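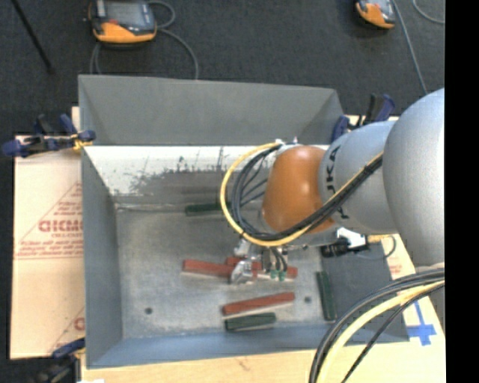
Red and green blocks in the gray metal bin.

I've put off writing this one up for ages, mostly because it sounds too simple to need a page. It's a bin and some blocks! But I got enough questions after my last post that I'm going to walk you through how I clean out a metal bin, check what's in it and sort the contents by color without scratching everything to pieces.

What you need

A metal bin with sloping sides (mine is bare metal on the floor and pretty worn)
Your blocks, in 2 colors
2 shallow trays, one per color
A soft cloth and a little dish soap
A strip of felt, 12 inches is plenty
50 minutes if you're slow like me

Step 1. Look before you grab

I know, I know, you want to dive in. But take a second and see how the blocks are lying. My red ones are long thin bars and they love to end up across each other in the middle, while the green ones wander off to the walls. One of my greens is lying right along the foot of the far wall and another has settled against the dark side wall. Those are the ones that get missed when you're working fast.

Step 2. Take the top ones first

Start with whatever isn't trapped under anything else. Pick long bars up near the middle so the ends don't swing and catch a neighbor. If two are close together, lift the freer one straight up and leave the other alone until you've got room. I used to drag them out sideways and that's how I chipped a corner on my Proritz set.

Step 3. Work the walls

Blocks that sit flat against the metal are annoying to get your fingers behind. Roll the block a little toward the center of the bin first, then pick it up. The slope helps you here – there's more room above the block than you'd think.

Step 4. Wipe the bin down

Warm water, a drop of soap, soft cloth. Go easy. The scuffs and scratches along the inside aren't coming off and you'll only wear yourself out (I spent a whole Thursday evening finding this out with a scouring pad). If your bin has small round holes in the floor like mine, wipe around those last and put a towel underneath.

Step 5. Sort and check

Red in one tray, green in the other. Run a thumb along each edge as it goes in and set aside any rough ones for sanding. Jirayu Boonchu wrote to me in September suggesting a piece of felt at the bottom of each tray, and it's a great tip – so much quieter, too. I cut my strip into 4 and used two pieces per tray.

Putting them back

Lay the long bars in first, side by side, then the greens next to them. They'll shift again as soon as the bin gets moved, so don't fuss over it. I'll do the Nelach trays next, once the felt glue has dried.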